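Verklow Bloggers and Newsletter Writers Group
Minutes of the regular meeting, Dec 21, 2018

Present: Ilse Janssen (chair), P. Macaraeg (minutes), D. Okafor, T. Brandt, R. Salas, M. Whitcomb, J. Lund
Excused: S. Pryor

1. Previous minutes
Approved with one correction. Under item 4, the plugin that slowed down the group site was the related posts plugin, not the contact form.

2. Email list
Whitcomb reported that the shared monthly newsletter now has 351 subscribers. The July issue still has the best open rate of the year at 56 percent. The last two issues were well below that. Whitcomb thinks the subject lines are too long and get chopped off on phones. Brandt said the send time changed in the fall and that could be part of it too.

Agreed to go back to the old send time for the next issue and keep the subject line short. Only those two things will change. Whitcomb will bring the numbers.

Salas asked if addresses that never open anything should be removed. Discussion. Lund was against it on the grounds that some mail programs block the tracking image and those people may be reading every issue. Left as is for now. Whitcomb will send one "do you still want this" message in the new year and report back.

3. Pinterest
Salas gave a short talk on what she has tried on her food blog. She pins each new post once to her own board and once to a group board, then leaves it alone for several weeks. Older recipe posts do better for her than new ones. She has stopped using hashtags in the descriptions and has seen no difference. Tall pictures get more saves than wide ones.

Okafor asked if it works for topics other than food and crafts. His blog is on local history and he gets almost nothing from Pinterest. Salas suggested old maps and street photos with the street name typed across the top. Okafor will try it with 12 posts and report.

4. Group site
Traffic to the group site passed 1,000 visits in a month for the first time. Most of it came from search and went to the page on moving a blog to a new host, which Brandt wrote. The Detska Market page was second.

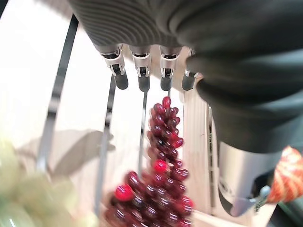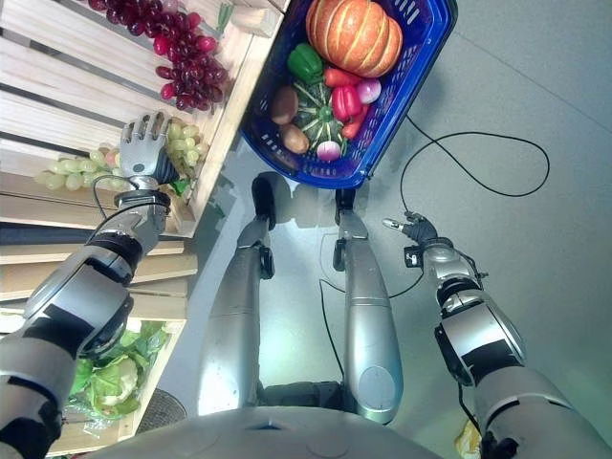
Grapes in one, the vegetable basket in the other.

Janssen asked that every member's page on the group site have a current link and a two-line description. Four pages still point to old addresses. Lund will email those members. If there is no answer by the next meeting the links come down and can be put back later.

The theme needs an update. Brandt has a copy of the site on his own computer and will test there first. He asked that no one install anything until he says it is done.

5. Ekura scheduling tool
Macaraeg has been using the free plan to schedule social posts. It allows three accounts. It posts on time but drops the line breaks, so longer posts come out as one block. Support answered the question with a link to a help page that did not cover it. Macaraeg does not recommend paying for it yet. Lund uses a spreadsheet and a phone alarm and is staying with that.

Moved by Salas that the group not buy a shared plan at this time. Seconded by Okafor. Carried, Brandt abstaining.

6. Comments and spam
Whitcomb is getting a lot of comment spam on posts older than a year. Brandt showed how to close comments automatically after a set number of days. Janssen does not want this on the group site. The host-moving page still gets real questions from readers and she answers them there. Agreed that each member decides for their own blog and the group site stays open, with first-time comments held for approval.

7. Guest posts
Two requests have come in from outside companies offering free articles in return for a link. Both declined. Janssen will write a short notice for the contact page saying the group does not take paid or exchanged links.

Member swaps are still welcome. Lund and Pryor are trading posts next month. Okafor is looking for a partner and would like someone who writes on gardening or old houses.

8. Other business
Salas has a ring light she no longer needs. Whitcomb will take it.
Room key to be returned to the front desk, not left in the mailbox.

Action items
Whitcomb: send time, subject line, reader check message
Okafor: Pinterest test
Lund: emails on old links
Brandt: theme test
Janssen: notice on links

Topic for next meeting: writing an About page. Bring a printed copy of your own.

Minutes taken by P. Macaraeg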